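Can a machine put the bowls away yet?

October 15, 2026

My sister-in-law asked me at dinner whether she should hold off replacing her dishwasher, on the grounds that a robot would be doing the washing-up soon. I said no, buy the dishwasher. She wanted a longer answer than that, so I've written one.

I worked for years at Aaltonen, on the packing side, at the Clurnthorpe site. We had machines there that could close, tape and label a carton faster than I could find the end of the tape. They were very good at it. They were also bolted to the floor, and every carton arrived in the same place, the same way up. If one came down the belt slightly crushed, the line stopped and a person walked over. I was often the person.

People who have never worked near that sort of kit tend to assume the home version is the same thing made smaller and cheaper. A kitchen is a harder place to work than a packing hall. Things are never where they were yesterday. At our house in Skakville the bowls live in three different cupboards depending on who emptied the rack, and one of the cupboards sticks.

In August I started going through what has been published on this, mostly videos and write-ups, in the evenings. I kept a list of the household jobs I saw attempted and sorted it by how convinced I was.

Floors are done, more or less. The vacuum we have is a Watik, 6 years old, and it still gets round downstairs if the chair legs are kept clear. It has logged 803 runs according to its own app. I would buy another. It can't do stairs and it once spent a whole night under the sideboard, but I count it as a chore taken away.

Laundry folding is somewhere in the middle. I've seen towels done well and shirts done badly. Even the good towels were slow, and most of the clips had been sped up. Look for the small number in the corner before you get excited.

Kitchens I would put last, and that surprised me a bit. Picking up a bowl looks easy. The trouble starts when the bowl is leaning against something, or has wire on both sides of it, and the fingers have to get in without knocking whatever is next to it. A person does it half by feel. We give the bowl a little tug, notice that it has caught, and change the angle without thinking. Many of the arms I read about work mainly from cameras, and a camera isn't much help once the hand is in the way.

Adelino Rocha, who I shared an office with at Aaltonen and who still does this kind of work, put me right on one point. I had been dismissing anything done in a simulated kitchen as a computer game. He said the practice has to come from somewhere, and a real rack with real crockery is a slow and expensive place to get it. One project he helped with ran 2,654 attempts at moving dishes in simulation before anyone set up a real counter. He didn't claim it carried over perfectly. Friction was the worst of it, he said, and glass was a nuisance too.

I asked him for his own estimate of when he'd have one at home. He wouldn't give a year. He said he would want to see it empty a rack, open the microwave, take out a dish, wipe up, and do it all again the next morning with everything moved. Two arms make that list more likely, because you can steady a thing with one and work with the other. They also give the machine a second chance to bump into something, and two arms sharing a short worktop need to keep out of each other's way.

My own test would be duller. I'd want it to cope with a sink that already has something in it. Most of the kitchens I watched were very tidy, with a few items set out and plenty of clear counter. Ours has the post on it, and usually a bag of onions.

Then there is the price. I couldn't find one for a two-armed machine that an ordinary household would consider, and I stopped looking after a while. For now the shop floor is where these will earn their keep, on jobs that vary a little but not too much – sorting, loading trays, that sort of thing.

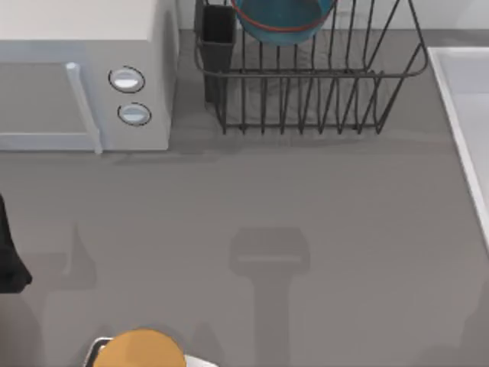
So I'd still tell her to get the dishwasher, and to get one with a cutlery tray at the top. I'll go back over my list next August and see whether anything needs moving up.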